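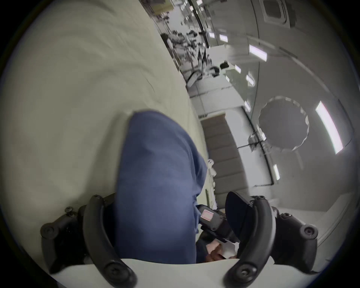 4.2 Fingers and mounting

The Tuneo gripper was built in the shared workshop at Prundness. Each curved black finger is bolted to its own bracket, and a white base runs beneath the pair. We finished the second version in June. It has the same brackets as the first and slightly longer fingers. A full set of parts weighs 968 g.

4.3 Grasping cloth

Cloth was handled on a padded table. We logged 500 grasps for each garment type, and the operator was free to choose the grasp point.

Figure 3. The fingers pinching a twisted fold of a blue cotton t-shirt.
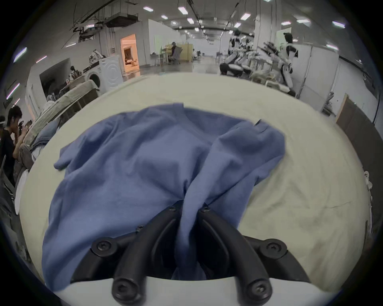 4.4 Logging

All 3437 recordings were stored in the Softić format. Files with missing finger angles were left out.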